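Chapter 4
Sorting, Labels and the Shared Kitchen

What this chapter covers
Reading a food label by its layout
Grouping mixed items before putting them away
Setting up storage zones
Packing a kitchen kit for travel

Most household storage problems start on a table. Things come out of a bag or a drawer, they are set down wherever there is room, and the next person has to work out what belongs with what. This chapter is about that working out. It follows on from Chapter 3, where we measured shelves and cupboards, and it uses the same Grelton worksheet you have already filled in.

We begin with a single item. Condiments are a good place to start, as the container tells you a great deal before you read a word. Color, shape and the position of the label all help a person find the right bottle at the back of a shelf. A shopper who glances at a red bottle with a tomato on the label will usually know what is meant to be inside.

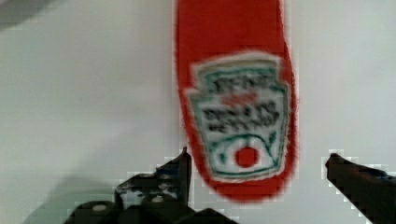
Figure 4.1 Ketchup bottle with a tomato emblem on the label.

The emblem and the lettering do different jobs. The emblem is for quick recognition from a distance. The lettering is for checking, and it needs good light and a steady look. When you make labels for your own jars in Exercise 4.2, plan for both. Draw the symbol first and then fit the words around it – most students who do it the other way run out of space.

Mixed items are harder. A table may hold dishes, utensils, bottles and play food all at once, and there is more than one sensible way to divide them. You could sort by use, so that plates, bowls and mugs go together and the bottles form a second group. You could sort by material, by size, or by who uses the item. A family with small children may want a toy banana and a toy strawberry kept well away from the real fruit bowl. The Flendari method, covered later in the chapter, sorts by use first and by size second.

Look at Figure 4.2 and write down the groups you would make. Decide too which items you would move first. Bottles lying on their sides and anything near the edge of the table are common choices.

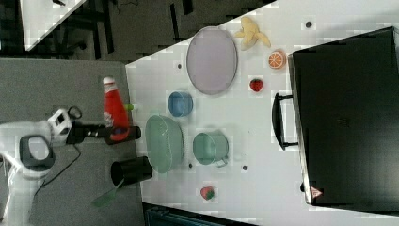 4.1 Grouping by Use

A group is a set of items that are needed at the same moment. Plates and bowls are needed when a meal is served. A spatula is needed earlier, while the food is cooking, and so it belongs near the stove even if it is washed and dried with the plates.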